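Can a Robot Put a Stool Together?

You have probably seen a video where a robot does something amazing. It folds a shirt, or it pours a drink, or it does a backflip. Then the video ends, and somebody says robots will be doing all our chores by next year.

Maybe. I have been hearing "next year" for a long time, so I like to ask a few annoying questions first. You should too. Being annoying in this way is called being sceptical, and scientists are supposed to do it all day long.

This page is about one small job: building a stool with two robot arms in a shared workshop. The workshop is called Trerkard. It is a place where people pay a little each month to use tools they don't have at home, and there is a saw room, a sewing corner and a long table where somebody is always fixing a bike.

Why a stool?

A stool sounds easy. It has a seat and four legs. If you have ever helped put one together, you know what happens: you turn the seat upside down, you push a leg into each corner, and you turn the whole thing over and sit on it. A grown-up can do it while talking on the phone.

Now think about what your hands did while you weren't paying attention. One hand held the seat still. The other hand pushed. If the leg was crooked, you felt it wiggle and you tipped it a bit. If the seat started to slide, you leaned on it. You never had to say to yourself, "I will now squeeze harder with my left thumb." Your hands and your brain sorted it out.

A robot gets none of that for free. Somebody has to build it in or teach it.

Two arms, two kinds of hands

Fuad Gudeta runs the project, which he named Flultov. (I asked him what it means. It doesn't mean anything.) He uses two arms because one arm has the same trouble you would have with one hand tied behind your back. Push on a stool leg with one hand and the stool just scoots away from you.

The two arms don't have to end in the same thing. One can have a hand with fingers, a bit like yours. The other can have a gripper, which opens and closes and does very little else.

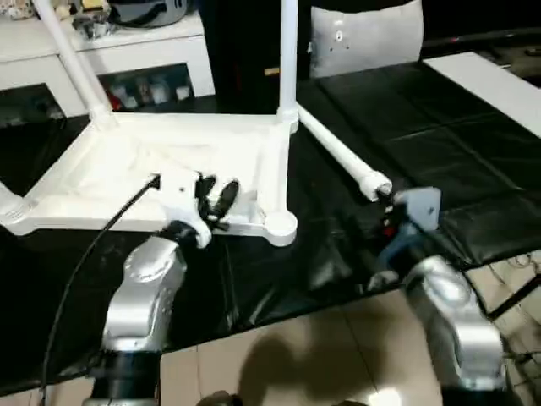
Fingers look much cooler, so most visitors assume fingers are better. I'm not so sure. Every finger has joints, and every joint is one more thing to control and one more thing to break. A simple gripper is boring, but it is good at grabbing the end of a leg and hanging on. Fingers are handy when you need to curl around an edge, like the rim of a seat. Which one is best depends on the part you want to hold, and if someone tells you their robot hand is the best at everything, ask them to show you everything.

Who is really driving?

Ask this question every single time you see a robot video. There are a few possible answers.

Sometimes a person is moving the robot from nearby, using controls or a special pair of gloves. The robot copies the person. That can look very smart, but the smart part is the person.

Sometimes the robot is playing back moves that were saved earlier, like a song. It works well as long as nothing changes. Slide the stool over by the width of your hand and the robot may reach for a leg that isn't there.

And sometimes the robot is using a computer program that has studied many examples and picks its own moves. People get most excited about this kind. It can deal with small changes, and it can also do very odd things that no person would do.

You usually can't tell which one you are looking at from a picture. You often can't tell from a video either. You have to ask, and a fair builder will answer.

Fuad did answer. For Flultov, he moves the arms himself a lot of the time, and saves what he did so that the program can learn from it. When I asked how many times you have to show a robot how to hold one stool leg, he said he had saved 200 tries and would like more. I think you could learn it from watching once. You might not even need to watch.

So is it any good?

I came back one afternoon in January to see the program try by itself. We agreed on the rules before starting, so that neither of us could change them later. The job was to hold the seat, hold one leg, and keep both steady while Fuad gave the leg a push with his palm. If the stool slid or anything was dropped, it was a miss.

Out of 19 tries, 12 went well and seven were misses. Fuad was pleased. I was less pleased, because I thought about flying on an airplane that worked 12 times out of 19.

But let's be fair to him. The misses weren't all the same. In most of them, the gripper closed a tiny bit too early and nudged the leg away. That is the kind of problem a person can work on. Two of them made no sense to either of us, and those are the ones I would worry about.

It was slow, too. The best try took 40 seconds, and that was only for holding. The two of us could have built the stool by hand and moved on to lunch.

Then why do it?

I asked Fuad that as well. He said that some people can't grip things tightly or bend over a table, and that he would like a workshop where they could build whatever they wanted. That is a good reason. It is also a reason for later, and the robot can't do it now. Both of these things can be true together.

Questions to keep in your pocket

Who or what is moving the robot?

How many times did it try before the video was made?

Is the video sped up? (Look for a clock, or for people in the back walking strangely fast.)

What happens if you move the thing it is reaching for?

Did a person set everything up first, and will a person clean up after?

If you try some building at home

You can test the two-hands idea without any robot. Get a grown-up and a stool or small table with legs that come off. Try fitting one leg using only one hand, with the other behind your back. Then try again wearing thick oven mitts, so you can't feel much. Finally, let a friend be your second hand, but you have to tell them every move out loud. "Left a bit. Squeeze. Less squeeze. Stop."

Notice how many words you need. Keep your fingers out from under the seat, and let the grown-up check the legs before anybody sits down.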